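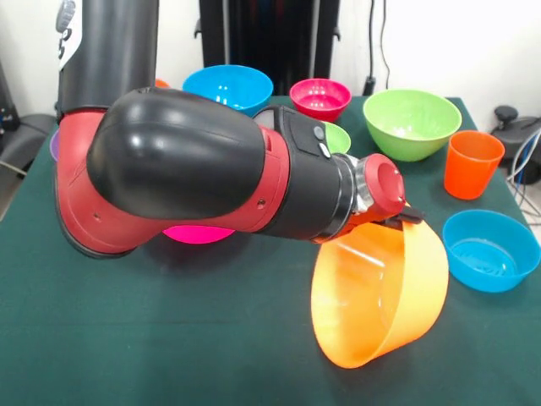
Slide 1 – Opening

Good evening, and thank you to the Gulstead shared workshop for the invitation. The talk will cover the tabletop handling station built by the Kastberg group, its present condition, and the work planned for April. Questions are welcome at any point.

Slide 2 – The arm and the table

Point out the gripper holding the orange bowl by its rim. The bowl is thin plastic, and the grip has to be firm enough to carry it and light enough to leave its shape alone. The bright blue and lime green bowls standing upright are the usual pick targets. The dark green cloth was chosen for its matte surface. Bare tabletop gave reflections that the vision software read as rims.

Slide 3 – Budget and parts

The group approved 2000 dollars for everything other than the arm, which came on long-term loan from Flumdale. Most of the money went to the table frame, the power supply and the emergency stop circuit. Bowls and cups were bought at a discount store and are replaced when they crack.

Slide 4 – Software

Control runs on Gulyás, the workshop's own scheduling program. Each move is planned, checked against the table limits and then sent to the arm. Speed is held to 60 percent of the rated maximum while members are in the room – this setting is locked and may be changed only by the station lead.

Slide 5 – Grip trials

Pause here. Rim grips were tested at 12 approach angles. Steep approaches worked best on deep bowls. Shallow ones tended to push the bowl along the cloth before the fingers closed. Nested bowls remain unsolved, as the fingers often take two rims at once.

Slide 6 – Planned work

Softer finger pads will be fitted in April. Cable routing behind the table is to be revised at the same time. Members who wish to operate the station must complete the safety session and be at least 18 years of age.

Slide 7 – Questions

Leave the parts list on screen. Printed copies are by the door.

Notes revised 28/02/2018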